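From: Veikko Ikonen
To: drimau-users
Date: 8 Jan 2018
Subject: Re: [drimau-users] Door clearance check gives wrong result on import

Latifa Hajji wrote:
> After importing the Rutov floor plan, the clearance report lists
> 40 doorways as too narrow. The drawing has them all at 952 mm.
> Is the report reading the frame or the leaf?

It reads the leaf. The importer takes the first width it finds in the door block, and in plans exported from Rutov that is the leaf plus the stop on one side. The frame width sits in a separate field which we ignore when the block has more than 3 attributes.

Two ways round it until the next release:

1. Set door_width_source = frame in the project file and import again. Existing rooms keep their numbers.

2. Leave the import alone and lower the limit in the report. I would avoid this, as it also hides doors that really are too narrow.

Heights are not affected. I checked the Girumville plan and every opening came through at 2188 mm, as drawn.

If you compare by eye in the 3D view, set the eye point on the centre line of the opening. From one side the near jamb hides part of the gap.
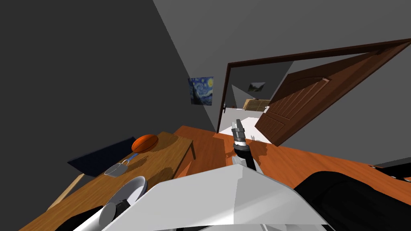
3D view, looking towards the doorway

Tarek has the patch for the attribute limit. It needs a test with double doors before I merge it, so please send a plan if you have one.

Veikko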